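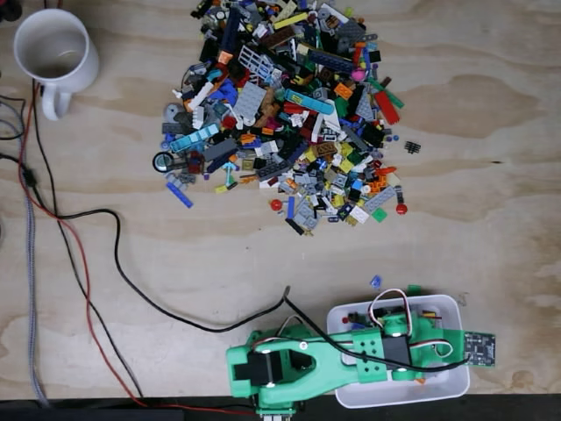
The heap as tipped out on the plywood, mug top left for scale.

Sorting a mixed lot: by colour or by part?

gralteck_bench
27 June 2020
I bought a mixed lot and have tipped it out on the bench for sorting. The seller's listing gave 361 pieces. I have not checked that figure and do not intend to until the sort is finished.

It is a fair mixture: plates, standard bricks, slopes, tiles, Technic beams and a good many grey plates and bricks, with some large light grey baseplates in among them. There is a long teal plate with printed detail which I have not matched to a set. The grille or fence piece is white.

I have 13 shallow trays and a cabinet with small drawers. My last lot was sorted by colour and I was not happy with the result. Finding a particular 1 x 2 plate among all the other greys took longer than building the section it was wanted for. I am inclined to sort by part this time but would like to hear from people who have changed from one to the other.

Washing comes after sorting, before anyone asks.

zotorport
By part. The eye separates colours in a mixed tray without effort. It does not separate shapes in a single-colour tray. A red 2 x 4 among blue and yellow 2 x 4s is found at a glance, whereas a dark grey plate in a tray of dark grey plates, slopes and beams has to be dug for.

First pass should be coarse:
Bricks
Plates
Tiles
Slopes
Technic
Round parts
Everything else

Do not go finer than that until the first pass is complete. People start pulling out hinges at the beginning and lose half an hour on them.

Prutano
I disagree with the above for a lot of this size. Sorting by part makes sense for several thousand pieces. With a few hundred, and if the aim is to rebuild the original sets, colour is the better first key. Sets tend to have a palette. Those lime, orange and yellow parts on the right of the heap could well have come in together, and if you split them across seven trays you lose that information.

Lay it out by colour, photograph each group, then look the odd parts up. Sort by part afterwards if you still want to.

zotorport
Position in a heap tells you nothing once it has been poured out of a bag. You may as well read tea leaves.

Prutano
I did not say position. I said palette. Pink and purple do not turn up in every theme, and dark red with tan narrows it down as well.

R. Gallardo
Both methods work and the choice depends on what the parts are for. gralteck_bench has not said. Is this for rebuilding sets, for stock, or for your own models?

Two practical points in the meantime.

1. Take the large pieces out by hand first. Baseplates, long plates and long bricks hide a surprising quantity of small stuff, and the heap gets much lower once they are gone. I can see a long light blue plate on the left and a longish medium blue brick below it which could both come out now.

2. Work from the edge inwards. Drag a handful clear, sort that handful completely, then drag the next. Picking from the top of the pile for one type at a time means going over the same pieces again and again.

gralteck_bench
Own models, mostly. If a complete set shows itself I would put it aside, but I am not going to chase it.

Large pieces out first is sensible and I will do that this evening. What do people do with printed parts?

R. Gallardo
Separate tray, always, print side up. They scratch if left loose with the bricks. The teal plate should go there straight away. Once you have it out, type whatever is printed on it into a parts catalogue along with the dimensions. Printed parts are usually the quickest route to a set number.

Rosalía Gallardo

cifuentes_parts
Has anyone identified the black ring at the far left? It could be a tyre, or it could be one of the magnifying glasses. I can't tell from directly overhead.

zotorport
Tyre, I would think. The magnifying glass has a handle and I can't make one out.

cifuentes_parts
The handle could be under something. The middle looks light, and on a tyre with no wheel in it you would only be seeing the table. That doesn't settle it either way.

gralteck_bench
I will look when I get to that side. If it is a tyre it is going in the wheels drawer, which so far contains nothing.

Prutano
On trays: two of the 13 should be kept for undecided parts. If there is no such tray the undecided parts end up back in the heap and get handled a second time. Small round pieces are the worst for this, such as the red ones along the bottom edge. Decide now whether round plates count as plates.

zotorport
They count as round parts. See my list.

Prutano
On your list, yes. In most catalogues a round plate is filed with plates. If he is going to look things up it makes sense to follow the catalogue.

zotorport
A catalogue is indexed for searching. Trays are for hands. A 1 x 1 round plate slides under square ones and stays there.

cifuentes_parts
I have kept mine with the plates since May and had no trouble with them, for what it is worth. A shallow tray helps. In a deep drawer I would agree with zotorport.

R. Gallardo
Also move the mug. I lost a tile in one once and it was some days before I thought to look there.

gralteck_bench
Mug noted.

Plan is as follows. Large pieces out first. Printed parts to their own tray. Then seven trays as per zotorport's list, two for undecided, and the remaining trays held back for splitting whichever group overflows, probably grey plates. Round plates will go with round parts for now – the trays are shallow but the drawers they end up in are not.

Prutano
Reasonable. I would still photograph the lime and orange parts together before they are split up.

gralteck_bench
I can do that. It is one more photograph.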